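**Journée portes ouvertes de Hultar** — La journée portes ouvertes de Hultar est une manifestation publique organisée chaque année par l'atelier Hultar, un lieu d'essais consacré à la robotique de démontage. Elle permet aux visiteurs de voir des bras robotisés au travail sur du matériel informatique usagé. L'édition la plus récente a eu lieu le 18 septembre 2025 et a reçu 1156 visiteurs.

## Origine

L'atelier a été ouvert par la société Erkell dans un ancien dépôt de la rue Poulain. Au début, il n'était accessible qu'aux clients de la société et à quelques écoles techniques. La première ouverture au public a été proposée par Rosine Mallet, alors responsable des essais, qui souhaitait que les habitants du quartier sachent ce qui se faisait derrière les grandes portes du dépôt. Elle s'est tenue un mois de décembre, et le froid dans le bâtiment a été mentionné dans plusieurs comptes rendus. Les éditions suivantes ont été placées en septembre.

## Déroulement

La visite se fait par groupes de 18 personnes au maximum. Chaque groupe suit un parcours de quatre postes, qui commence par le tri du matériel et se termine par la salle des pièces récupérées. Les explications sont données en français et en anglais. Lors de la dernière édition, elles ont été assurées par Florian Picard et Yamuna Achari.

Les visiteurs restent derrière une ligne jaune marquée au sol pendant les mouvements des bras. Ils peuvent ensuite s'approcher des tables quand le guide l'autorise, et prendre en main certaines pièces déjà démontées.

## Démonstration de démontage

Le troisième poste est celui qui attire le plus de monde. On y présente le travail d'un bras sur un ordinateur de bureau couché sur le côté, dont le panneau latéral a été retiré. Le bras descend à la verticale dans le boîtier, avec une pince noire à son extrémité et un module de caméra fixé contre elle. La table est faite de profilés d'aluminium, et une plaque grise imprimée en 3D y sert de support, avec des blocs et des rainures ; une petite carte électronique verte est logée dans l'une d'elles.

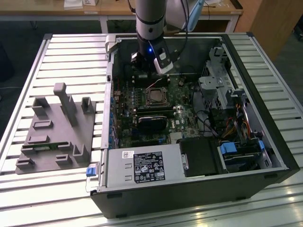 ### Programme Wumley

Le logiciel employé pour la démonstration porte le nom de Wumley. Il a été développé chez Erkell par une équipe que dirige Suqin Tan. Son rôle est de choisir l'ordre des opérations à partir des vues de la caméra, puis de demander l'accord d'un opérateur avant chaque prise. D'après la brochure remise aux visiteurs, la base de Wumley comprend 1591 modèles de composants.

## Accueil

L'édition précédente avait compté 1519 visiteurs. La baisse est attribuée par les organisateurs à la réservation devenue obligatoire. Évan Moulin, chargé de l'accueil, a indiqué que les groupes scolaires avaient posé surtout des questions sur le devenir des métaux, un sujet que le parcours ne traitait pas encore. Un cinquième poste sur cette question est à l'étude pour la prochaine édition.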